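Right, a thread about the Wieczorek reading, as several of you have asked and I'm tired of typing it out in DMs.

I was there. Row four, aisle seat, coat on my lap.
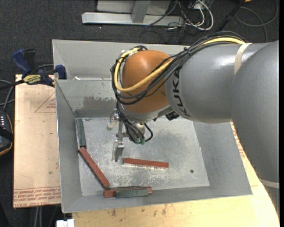
For anyone who missed it: Wieczorek is the little book festival in Rekeck, second year running, and the big evening event in May was Mwajuma Athumani reading from her new novel. 300 tickets, all gone within the morning. I got mine because a mate had a hospital appointment (she's fine, thanks for asking).

A week before, the threats started. Mostly anonymous accounts, then a couple of emails to the venue that were nasty enough for the police to get involved. All over one chapter, which I'd bet good money most of the people shouting hadn't read.

The council asked the festival to think about "postponing". The festival said no. Mwajuma said no as well, rather more rudely, in an interview that's still up if you want to find it.

So. The night itself. Bags searched at the door, no big coats in the cloakroom, two police officers in the foyer and another by the stage. Queue went right back past the chip shop. It rained the whole time and the chap behind me kept poking me with his umbrella.

We were meant to start at half seven and it was gone eight before they let the last people in. I'd say 234 of us made it in the end, only I didn't have to guess, they read the number out from the stage and got a cheer for it.

She came on in a yellow cardigan with a mug of tea and read the chapter. THE chapter. All of it, start to finish, didn't look up once. You could hear the radiators.

There was one bit of trouble. Man near the back stood up and started yelling during the questions. Two stewards walked him out and it was over in less than a minute. Some of the reports I've seen make it sound like a riot. It was one bloke.

The Cadum piece says the hall was evacuated. It was not evacuated! We had a break. People bought crisps.

Anyway she waited till he'd gone, had a sip of tea and said "next question", and the next question was from a girl of maybe fifteen asking how you know when a book's finished. Lovely answer, far too long to put here, but it involved her aunt and a shed.

Outside afterwards there were protesters on the far pavement, 75 according to the police, 200 according to the protesters. A few had signs, a few were just singing. I walked past with my signed copy under my jumper, partly the rain and partly, yeah, nerves.

Her publisher, Nernodeo, says the rest of the tour is going ahead, with extra security at every stop. Two of the smaller bookshops have dropped out and I can't find it in me to be cross with them. They've got staff to think about.

I didn't even love the book, by the way. The middle sags and there's a dog that vanishes for eighty pages. Still going to lend it to anyone who asks.

Replies are open for now, be decent. If you were there too, tell me what she said about the translation, I was stuck in the loo queue for that part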